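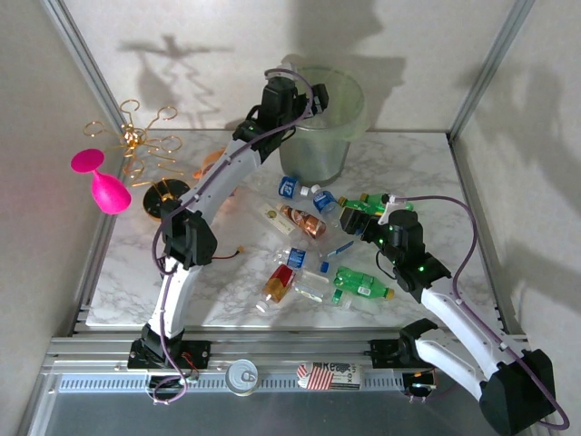
23 Jan 2025
Ermanno Barbieri

Hi all,

Picking up the sorting thread again, because I got three private emails about it and I'd sooner answer once. Here's the bit from last week that started it:

> Does anyone on the list have a sane system for clearing one surface
> at a time? I have a marble-look counter that collects everything.
> Drinking glasses, bottles, the kids' stuff, you name it. I clear it
> on Sunday and by Tuesday it's back. Do you sort first or toss first?
> And what do you do with glasses that have stems? They never fit in
> my cupboard.
>
> Bashir

Bashir, I'm a sort-first person, always have been. Toss first and you end up fishing things back out of the trash at 11 at night (ask me about the Jirkero shelf pins, no, don't). Here's the order I go in these days.

1. Stemmed stuff goes up before anything else. I hang goblets on a wire rack with looped arms, the kind with a center stem and a round base. Mine is gold and a bit fancier than the kitchen deserves, but a hanging goblet takes up air and leaves the counter alone! Let them dry completely first or you'll get a drip line across whatever is underneath.

2. Bottles next, all of them together in one spot, and then I decide. Empties go in a big round bin, the see-through sort, so I can tell when it needs to go out. Half-full ones go back in the fridge or get finished with dinner.

3. Plush toys come last. They're soft, they don't break, they can wait. The orange guy with the purple tongue is the one that always ends up on our counter, and yes, I've read the label: surface wash only. I use a damp cloth with a drop of Leltness and leave him somewhere airy overnight. Check for dangling strings while you're at it, and snip them if there's a toddler or a cat in the house.

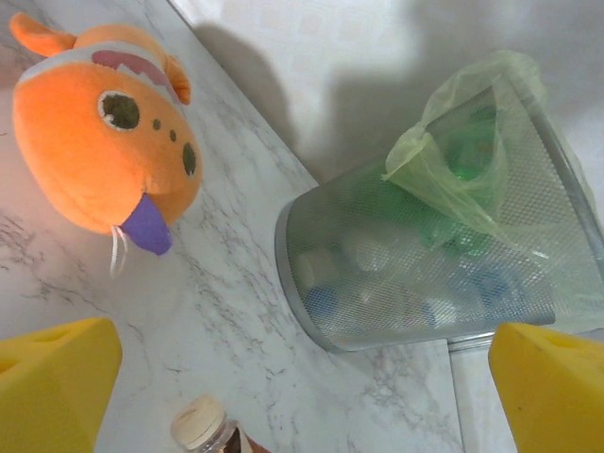 4. Wipe down. Gray veining hides crumbs like you wouldn't believe, so I go by feel, flat hand, back to front. Warm water and a soft cloth are plenty. I tried the Tunus spray for 2 weeks and it left streaks on mine, though my sister swears by it.

The wire mesh wastebasket is great for paper and useless for anything that leaks, so line it or keep it away from the sink end.

Whole thing takes me 7 minutes if I don't stop to read the mail. Bashir, let us know how the cupboard measures up inside, there might be room for a hanging rail under the top shelf.

Ermanno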